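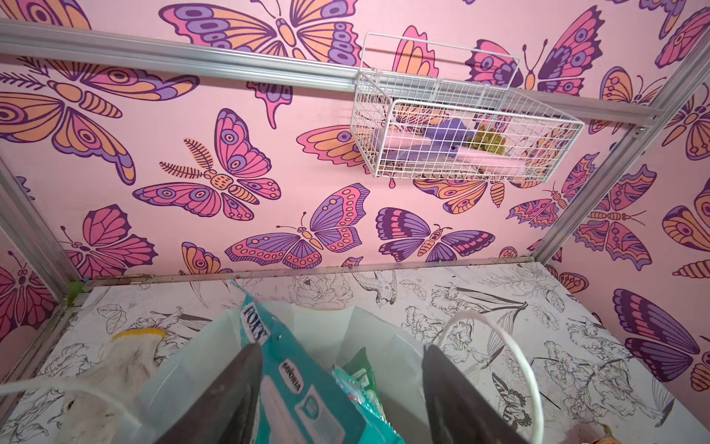

Wednesday, March 17, 2021

The archive at Fallanbridge reopened to staff this morning under the revised hours. The reading room remains closed to the public, and no date for its return has been confirmed. I was at my desk by eight and spent the first part of the day on the parish map series, which has waited for attention since January.

The series came to us in two deposits. The first is in fair order. The second, received from the former estate office at Skarnen, was folded and tied in bundles before anyone thought to number the sheets, and the numbers later added in pencil do not agree with the printed index. Sheet 40 appears in the index as the mill and lower meadows. The sheet marked 40 in pencil shows the north road and part of the quarry. I have entered both readings in the catalog with a note, and have left the pencil marks as they stand.

Three of the sheets are torn along the center fold and should not be handled again until they have been seen by the conservator. I placed them in the wide drawer between boards and signed the register accordingly. The register had not been signed for some weeks – an understandable lapse, given the closures, although one that must be corrected before the annual inspection.

A letter arrived from the Skinner bequest concerning the terms on which the family's account books may be copied. The trustees are content for single pages to be supplied to private researchers, but they ask that any request for a full volume be referred to them in writing. I drafted a reply accepting this. It will be held until the director has read it, as the wording on fees is less plain than I would like.
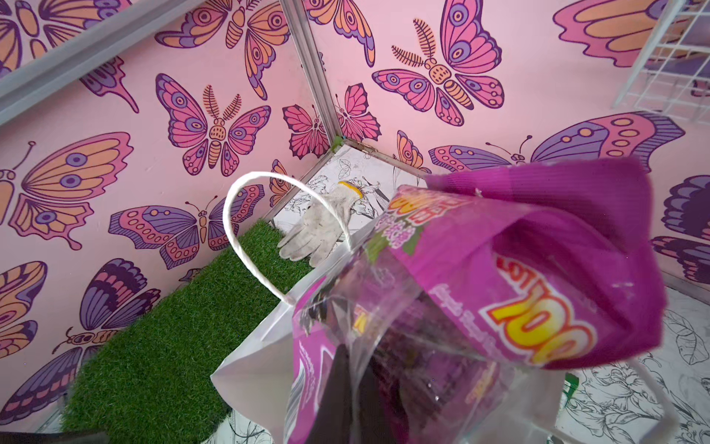
The fee itself has stood at the same level for two years and no longer covers the cost of postage to addresses abroad. I have proposed that postage be charged separately and that the fee be left alone. Researchers have had a difficult year, and a higher charge would be poorly received while they are unable to visit in person.

The afternoon was given to the store. The humidity reading on the lower level was higher than it ought to be, and I have asked for the Urkard unit to be serviced ahead of its usual date. The upper level was satisfactory. Two boxes of vestry minutes were found on the wrong shelf and returned to their place.

It rained steadily from noon. The walk home by the river path was not possible, the lower steps being under water, and I went by the road instead. Supper was soup and the end of the loaf. I read a further chapter of the county drainage history, whose author has little patience with landowners and rather more with engineers.

For tomorrow: the index to the second deposit, sheets 41 onward, and a telephone call to the conservator before ten.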